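Do Practice Interviews Help? A Term Project on Job-Search Coaching

Kaja Juška and Kheri Ondieki
Submitted 15 October 2019

1. Why we chose this

Every careers website we read before starting said the same thing. Practice interviews make you more likely to get hired. Few of them said how anyone knew. The career office on our campus repeats the claim on its posters, and the recruitment agency Westis sells a package of 2 coached sessions on the strength of it. We wanted to see what was left of the claim once somebody asked for numbers.

2. What we did

We sent a survey to 600 students in their last two years of study and got 400 usable replies. We asked whether they had done any practice interviews, who ran them, how many real interviews they had gone to since May, and how many ended in an offer. Rimantas Ots, who supervised the project, also let us read the anonymous feedback forms that the career office has kept on file. There were 1,134 of these. We read them all, and most say "very useful" and nothing else.

We talked to two people who hire for entry-level jobs. Mārtiņš Sepp screens applicants for warehouse and lab technician jobs at Panum. Justinas Kazlauskienė handles graduate hiring at Kasprzak.

3. What we found

Students who had practiced did report more offers. We don't think this shows much. The same students had also applied to more places, started earlier, and were more likely to have had a paid job before. When we compared only students who had gone to the same number of interviews, the gap got so small that we would not bet on it.

The feedback forms are worse evidence than they look. They are filled out before the student leaves the room, usually with the coach still sitting there. No form asks what happened at the real interview. 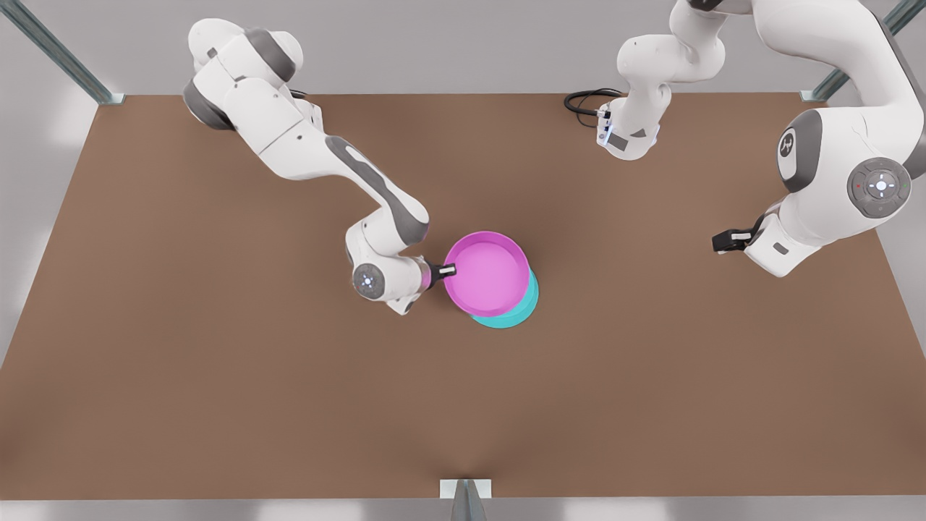 Figure 1. Two-arm workstation with stacked bowls (simulation).

Sepp was not impressed by coaching. He said he can tell by the second question when somebody is reciting, and that he then asks about something small and practical, such as what they would do if a delivery came in with the wrong label. Rehearsed candidates often did no better than the rest on that kind of question. Kazlauskienė disagreed in part. In her view practice helps people who have never been interviewed at all, mostly because they stop apologizing for themselves. She could not say how long the effect lasts, and we could not find anyone who had checked.

We also tried Kindetti, an online tool that scores recorded answers. Kaja gave the same answer twice, word for word, and got two different scores. The help page did not explain the scoring, and our email about it was not answered.

4. Problems with our own work

Our survey relied on memory, and people remember offers better than rejections. Students who were still looking may have skipped it altogether. Two hiring staff is a very small number, and both were found through people we knew. We should have asked about pay, too, as an offer from a bad job counted the same as an offer from a good one.

5. What we would suggest

The career office should send a short follow-up form a few months after each session and ask about real interviews. It should move the current form out of the room. Until it has some answers, the line about getting hired ought to come off the posters. First-time applicants may still want to book a free session. We would not pay Westis for one on the evidence we have seen.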